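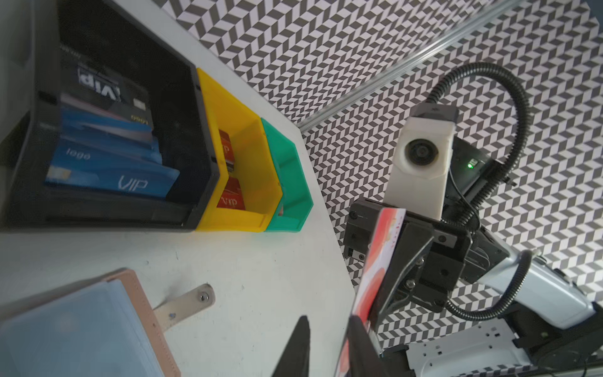

Loyalty cards at independent cafes, worth it??

javska_jo
Posted June 11, 2019

Ok so we run a small coffee place, two of us plus casuals. Been doing paper stamp cards forever, buy nine get the tenth. Thinking of moving to plastic members cards, proper ones with the cafe name on. Quote was $181 for the first batch plus the reader. Anyone done it? Did the regulars care?

flatwhite_phil
Did it in January. Regulars hated it for a fortnight then forgot. Main thing is people lose paper ones constantly and then want you to "remember" they had eight stamps. Plastic fixed that.

Pelupessy
Disagree. Paper every time. Costs nothing, works when the internet's down, nobody has to give you an email. My local went to a plastic card and I just stopped bothering, wallet's full already. Servo card, library card, chemist card, enough.

javska_jo
Yeah the wallet thing is my worry. Half our lot are tradies who come in with a phone and a tenner

mornington_mum
Why not phone number at the till? Bakery near us does that. You say your number, they punch it in, done. Bit awkward saying it out loud with a queue behind you but you get used to it

flatwhite_phil
Slow though. 7am rush I don't want anyone reciting ten digits at me. Card tap is two seconds.

Ülle Vasiliauskas
I keep books for a few cafes so from the money side. Work out what the free coffee costs you first, cup and lid and milk and labour, before you pick any sort of card. One client was giving away 77 a week and had no idea, it was never rung up. Whatever you use, ring the freebie through at zero so it shows.

javska_jo
oh no. we dont ring them up

Ülle Vasiliauskas
Start tomorrow. Make a button for it. Also check whether the points expire, and put it in writing on the sign up form. People get very cross about expired points, fair enough too.

Pelupessy
See this is what I mean, sign up forms, expiry dates, for a coffee. Just make good coffee and shout someone one now and then. I'd go back for that over any points.

mornington_mum
That's lovely if you're the one getting shouted lol. Staff end up giving freebies to their mates

flatwhite_phil
^ this. Had a casual doing exactly that. Lovely kid, very popular

Pelupessy
ok that one I'll give you

javska_jo
Right. Leaning toward a small run, maybe 55 cards to the daily people, keep paper for everyone else and see how it goes till xmas. Is running both at once a nightmare?

flatwhite_phil
Bit messy. Pick a date and honour old stamps up to it, put a sign on the counter. Teh sign gets ignored but you can point at it

Ülle Vasiliauskas
Two buttons then, one for each. Otherwise you wont know which did what.

javska_jo
Ta all, will ring the printer this arvo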